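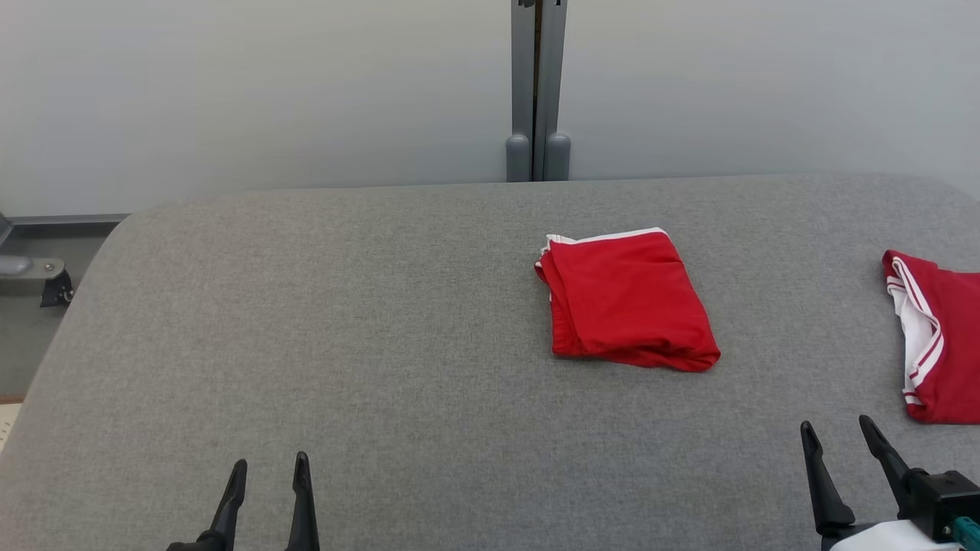 Red shorts with white piping, folded.

**Rweyemamu objectives: what to play and when**

The Rweyemamu card went live in Skilletti on Nov 30, 2023, and it stays up until the second week of December. He is a 90-rated striker with 96 finishing, and you get him by clearing four objectives. All of them have to be done in the Erance Cup mode. Matches against friends don't count.

The four objectives are:

- Score in six separate wins
- Assist with a through ball in four matches
- Score 2 finesse goals in one match
- Win eight matches with at least five Brarkuretti players in your starting team

Start with the Brarkuretti one. The other three can be worked on in the same matches, so put the five players in from your first game and leave them there. Two cheap fullbacks, a goalkeeper and a pair of holding midfielders will cover it, and you keep your usual attack.

For the through balls, play a narrow 4-4-2 and send one striker early. Most opponents in the cup push their back line up, so there is space behind it. Let the second striker do the scoring and you will pick up a win goal on the way.

Finesse goals go in most often from just inside the corner of the box, on the stronger foot. If you have one by halftime, keep shooting that way until the second comes.

Nearly all of the progress updates right after the match. If the through ball counter looks stuck, go back to the main menu and open the objectives page again. Pack rewards have to be claimed by hand from that same page.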